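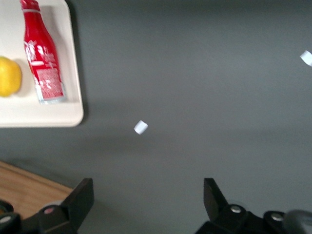 Aluminium bottles for cold drinks: worth the extra or not?

Board: Kitchen and Table
Started by stosstead_sal

stosstead_sal
My sister-in-law has gone over to aluminium bottles for everything fizzy and wants me to do the same for a family do in the garden. The red one on the cream tray is the sort of thing she means, served with a lemon next to it. She says they chill faster, stay cold longer, keep the fizz and are "better all round". I say she's paying for a shiny bottle. Has anyone compared them properly with glass, or is it all down to how they look on a tray?

T_Bellamy
Looks, mostly. Metal lets heat through quickly, so yes, it will chill faster in the fridge. It will also warm up faster in your hand. You can't claim both halves of that. Thin aluminium with no lining of air is a can with a neck on it.

mirta.d
I'd have them over glass for a garden any day. We had a glass bottle go on the patio in March and I was still finding bits of it weeks later. Nothing to do with staying cold, I just don't want shards near bare feet.

T_Bellamy
Fair enough, but that's an argument for cans too, and cans are cheaper.

mirta.d
You can't put the lid back on a can, Terence.

Anouk_M
Does the one in the picture even have a screw cap? I can see red and a thin white band at the neck and then it runs out of the top. Some of these have a crown cap you need an opener for, and then you're no better off than with a can.

stosstead_sal
Hers are screw tops. Can't swear to every make.

palma_s
I did try this, in a small way. Two bottles, one glass and one aluminium, same drink, same shelf of the fridge overnight, then out on the kitchen table. The metal one felt colder when I picked it up. Poured into glasses and tasted without looking, my wife and I couldn't tell which was which. So "feels colder" is real and "is colder" I have my doubts about.

T_Bellamy
Thank you. That's the whole trick. Cold metal feels colder than cold glass at the same temperature.

tadeo_e
One fridge and one evening isn't a test though, is it. Did you have the same amount in each? Were they the same height up the shelf? Mine freezes things at the back and barely cools the door.

palma_s
Same amount near enough, side by side in the middle. I never said it was science.

Anouk_M
What bothers me more is the tray. Pale tray, cold bottle, and you've got a ring of water on it before anyone sits down. The lemon will roll as well if the rim's a low one. I gave up on trays like that and use a folded tea towel on a board.

mirta.d
A tray is how you carry it out! You don't need to leave the bottle standing on it all afternoon.

tadeo_e
And what's the little white block on the table by the tray? If it's sugar, I've got questions about the drink.

stosstead_sal
Couldn't tell you, it's a blur to me too. Can we stick to bottles.

medrano_lad
The shop in Cuvthorpe had a crate offer on the metal ones and I worked it out against the big plastic bottles. Nearly double for the same amount of drink. The label on the back is the same list of ingredients in the same tiny print. If your sister-in-law is paying, let her get on with it.

T_Bellamy
Double, for something you pour into a glass anyway.

mirta.d
They do get recycled more easily than plastic where I am. Ours takes aluminium at the kerb and is fussy about everything else.

T_Bellamy
So are cans.

stosstead_sal
Right, I'll get a few of the metal ones for the table to keep her happy and cans in a bucket of ice for everyone else. Still not convinced about the fizz. Did anyone check that?

palma_s
Not me. Both were finished the same night.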